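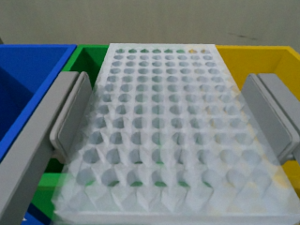
Plate in the grip, over the sorting bins. Simulated cell.

The Vutent plate-handling package was reviewed by Defne Uysal for the Stockdale automation group. Over 147 simulated transfers, the arm released its plate early 4 times. The software logged each of those runs as complete.
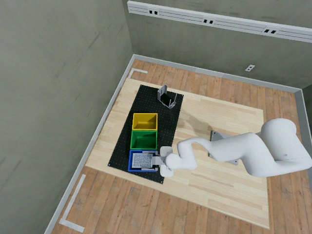

Fault reporting is the weak point of the package. It confirms that the fingers have opened but does not check where the plate has landed. With three bins set this close together – blue next to green, green next to yellow – a small position error can send a plate to the wrong one.

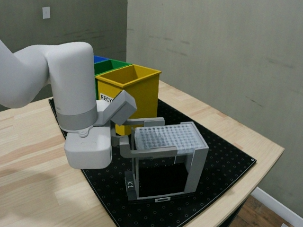 Recommendation

The package is not approved for unattended use. Operators should confirm each release by eye until Vutent supplies a placement check.

Last updated: November 2023

Related items
Restbridge gripper pads: wear review
Drastum plate holder: setup notes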